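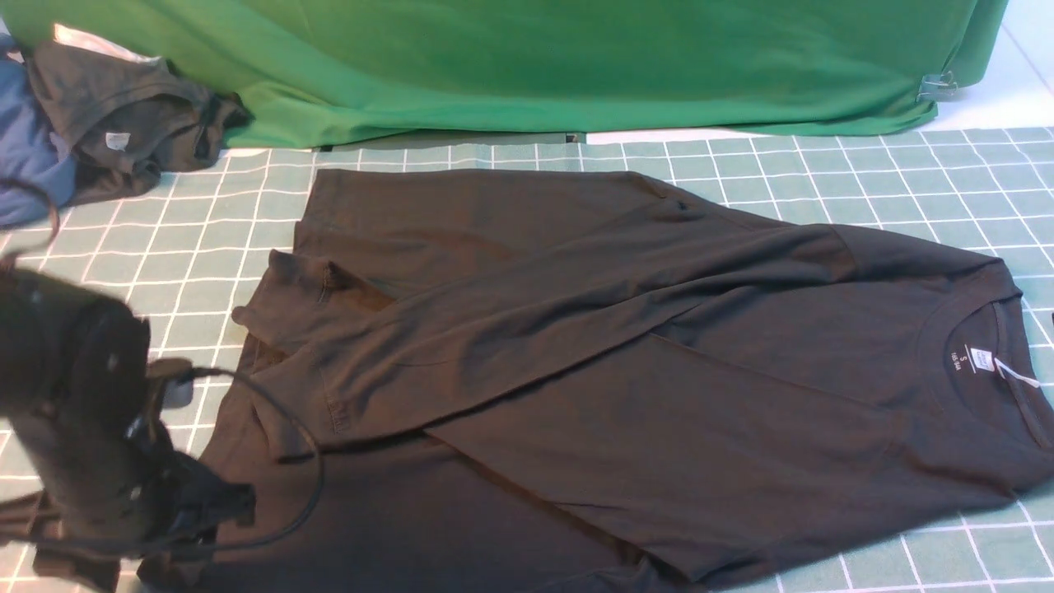 Granel bekommt endlich einen Koop-Modus

1. Januar 2023

Frohes Neues erst mal! Eigentlich wollte ich heute nur auf dem Sofa liegen, aber dann kam mittags die Mail von Zaleteck rein, und jetzt sitze ich doch wieder am Rechner: Granel, der kleine Weltraum-Schlepper, der mir schon den halben Herbst geklaut hat, kriegt noch im Januar ein großes Update. Zu zweit spielen, am selben Bildschirm oder online!

Dazu gibt es 5 neue Sektoren (einer davon, Vachon, soll komplett ohne Karte auskommen, da freue ich mich besonders drauf) und ein Frachtsystem, bei dem man sich die Ladung teilt. Wer im Koop den Container verliert, verliert ihn also für beide. Das wird Streit geben bei uns daheim, ich sehe es kommen.

Das Update kostet nichts, wenn man das Spiel schon hat. Für Switch und PC kommt es am selben Tag, der Download ist auf der Switch rund 300 MB groß. Alte Spielstände laufen weiter, nur die Bestenlisten werden auf null gesetzt. Meine mühsam erflogenen 2000 Punkte im Claren-Sektor sind dann weg, schnief.

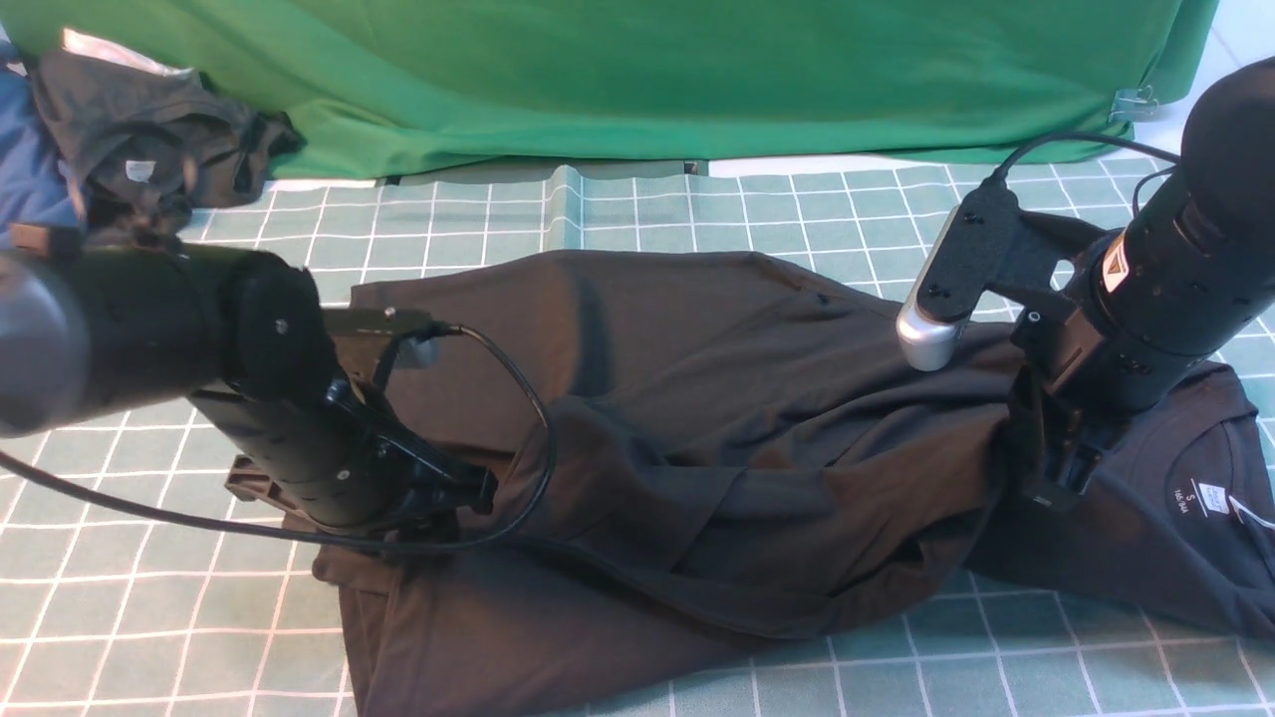
Zachary Bélanger findet den Reset in den Kommentaren völlig richtig: Die Listen seien seit dem Triebwerks-Bug sowieso nichts mehr wert, und ihm wäre ein zweiter Speicherplatz lieber gewesen als der ganze Koop-Kram.

Beim Speicherplatz bin ich dabei, davon steht in der Mail leider kein Wort. Ich habe bei Zaleteck mal nachgefragt, auch wegen der Ruckler im Handheld-Modus. Sobald eine Antwort da ist, trage ich sie hier nach.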